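I spent an afternoon at the Geltari open day in November, and I'm still grinning. I'd pictured robot arms spinning around behind glass. What got me was people teaching robots to open doors!
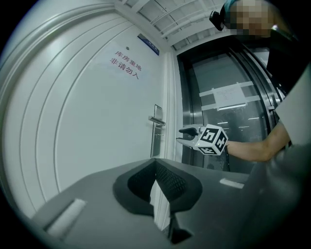
*Gripper out toward the lever on the storeroom door.*

You hold a gripper, go for the handle, and the whole thing gets recorded so a robot can learn from it later. The team from Serkville told us they want 40 tries at every door (and they've logged 2186 so far, wow). The red sign says it's a storeroom and to keep out unless you're invited, so I felt pretty lucky standing there.
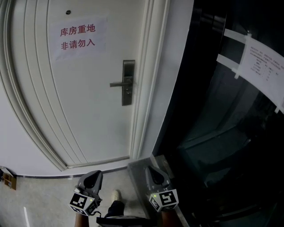 I asked way too many questions about levers versus round knobs. Levers are easier, they said, but the angle you come in at matters a lot, and I could've listened to that for another hour. There were only 12 of us in the group, so we got plenty of time. Next one is at Rullia in the spring, and I've already signed up.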